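Workstation Bench Inspection: Processor Replacement
Sutherland building, repair room
Inspector: Raymonde Caron
Date: 5th September
Form revision: March

Mark each line OK, Fix, or N/A. Comments go directly under the line they refer to.

1. Power and isolation

1.1 Power cord removed from the workstation, not just switched off at the rear. OK
1.2 Power button held down for 5 seconds after the cord is out. OK
1.3 Bench outlet strip tested and labeled. Fix
Comment: Label has worn off. Strip passed the test, but the result can't be traced to it. Relabel before next use.

2. Static control

2.1 Wrist strap tested at the start of the shift. OK
2.2 Mat ground cord attached at both ends. OK
2.3 Loose plastic bags and foam kept off the mat. Fix
Comment: Packing foam from the Sallano delivery was stacked on the rear corner of the mat. Moved during inspection. Same comment as in March.

3. Case and work area

3.1 Side panel stored flat, away from the edge of the bench. OK
3.2 Interior cables held clear of the socket area. OK
3.3 Work light 300 mm or more above the board. OK
3.4 Case braced so it can't rock. Fix
Comment: One rubber foot is missing from the case. A folded cloth was in use — acceptable for this job only. Dendis stocks the foot; order on the Amex account.

4. Socket and processor

4.1 Old thermal paste cleaned off before the socket is opened. OK
4.2 Both retention levers released and load plate fully open before the new part is brought in. OK
4.3 Part number on the heat spreader checked against the job sheet. OK
Comment: Job sheet and part both read Xeon E5-2630V3.
4.4 Processor held by its edges only, heat spreader up.
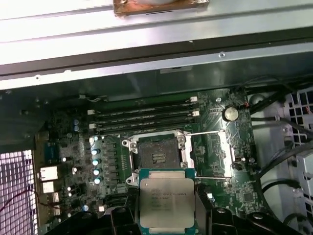
OK
Comment: The pins are in the socket on this type of board, so a dropped processor damages the board first. Keep the part level and lower it straight down. Do not slide it into position.
4.5 Alignment notches matched before release. OK
4.6 Load plate closed without force, levers hooked in the order given in the board manual. N/A
Comment: Not observed. Inspection of this section ended before the plate was closed. Check at the next visit.

5. Records

5.1 Removed processor bagged and tagged. OK
5.2 Job sheet signed at each stage. Fix
Comment: Stages were being signed together at the end. Sign as each one is finished.
5.3 Spare socket covers in the drawer. OK

Open items: 1.3, 2.3, 3.4, 5.2. Item 4.6 carried over. Corrections due within 15 days — send confirmation to R. Caron with the line number in the subject.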